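Okay, second walk-through of the Ntuli Street building, done Tuesday morning before anybody else got in. I went room by room with coffee in one hand and the clipboard in the other, so forgive the handwriting on the paper copy. I'm typing it up here so Þröstur can read it this time!

Key: **OK** = fine, **FIX** = needs doing before the next walk-through, **ASK** = I don't know and somebody should tell me.

## Entrance and stairs

- [x] Front door opens all the way and latches by itself — **OK**. It sticks a bit on damp mornings, but a shoulder isn't required anymore.
- [x] Handrail tight on both sides — **OK**. I leaned on it with my whole weight and it didn't budge.
- [ ] Stair edging — **FIX**. The strip on the fourth step is lifting at the left corner. I caught my toe on it going up and then again coming down, and by then I knew it was there.
- [x] Exit sign lit — **OK**
- [ ] Mat by the door — **FIX**. Curls up at one end. Either we tape it or we toss it, and I vote toss.

## Fire stuff

- [x] Extinguisher by the stairs: pin in, needle in the green, tag current — **OK**
- [ ] Extinguisher in the back hall — **ASK**. The needle's in the green but the tag has no month on it at all. Keton did the service in April, so I've left them a message and I'm waiting to hear.
- [x] Smoke alarms, upstairs and down — **OK**. Tested every one. Sorry to whoever was trying to have a quiet phone call next door.
- [ ] Back exit clear — **FIX**. There were 2 flattened boxes leaning against the push bar. I moved them to recycling, and I'm still marking it FIX because I moved boxes from that same spot last time.

## Kitchen and worktables

- [x] Outlets near the sink trip and reset — **OK**
- [x] Fridge seal — **OK**, grabs a piece of paper nicely all the way around
- [ ] Under-sink cupboard — **FIX**. Drain cleaner is stored next to the dish soap, in a bottle of almost the same color. Please, somebody put the cleaner up high before I do it myself and forget where I put it.
- [ ] Tabletops clear at the end of the day — **FIX**. I'm not going to be a monster about this one, but colanders and the rest of the kitchen things go back in the bins when you're done. The play food too, please.
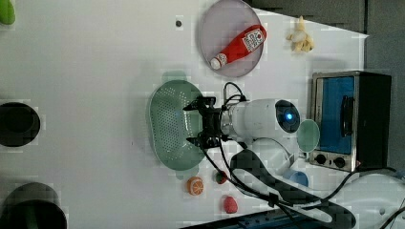
## Electrical and storage

- [x] Panel door closes, circuits labeled — **OK**. Ruan Kruger redid the labels in block capitals and I could kiss him. The old ones said things like "other lights."
- [ ] Space in front of the panel — **FIX**. The folding chairs have crept back. They need to live against the far wall, all of them, even the wobbly one.
- [x] Power strips — **OK**, none plugged into each other. Big improvement!
- [ ] Tall Henico shelving — **FIX**. The left unit still isn't anchored. The bracket is sitting on the bottom shelf with its screws in a sandwich bag, so this is a ten-minute job for anyone with a drill.
- [x] Heavy stuff on low shelves — **OK**, mostly. I brought the paper cases down.

## First aid

- [x] Kit on the wall and easy to reach — **OK**
- [ ] Contents — **FIX**. Low on the small bandages and the burn gel is gone. I've put both on the shopping list, along with gloves in medium (we have a mountain of large).
- [ ] Emergency numbers — **ASK**. The sheet still has the old Datora alarm line on it. Þröstur, do you have the new one?

Kruger has the ladder until the weekend, so the hallway bulb will have to wait. Initial next to anything you finish, and put the clipboard back on its hook by the stairs.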